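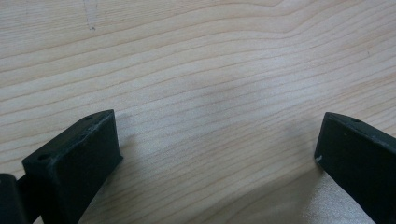

Elli Nieminen

I've had the Jista hand-held gripper pair on my bench since December, so let me tell you how I look after mine! The fingertips are plain black blocks with small round mounting holes in the top, and they do pick up dust and the odd white scuff. A dry cloth deals with the dust. Scuffs I leave alone (a Cakari tip set costs $700, so I'm not swapping them for looks).

Before each session I open both grippers all the way and check that the fingers move freely, then I snug the tip screws by hand, a quarter turn and stop. Cables next. Let them hang down along your forearm with some slack, and don't wind them tight at the connector – that's how I killed my first one. My go-to check is a wire dish rack, with the fingers down between the bars and a marker plate on each gripper.

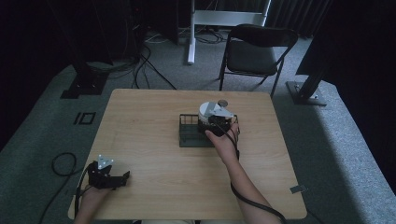
Spares and ordering

Tip sets and cables ship from Toivonen. Ask for Teemu Heinonen, and have your serial number handy!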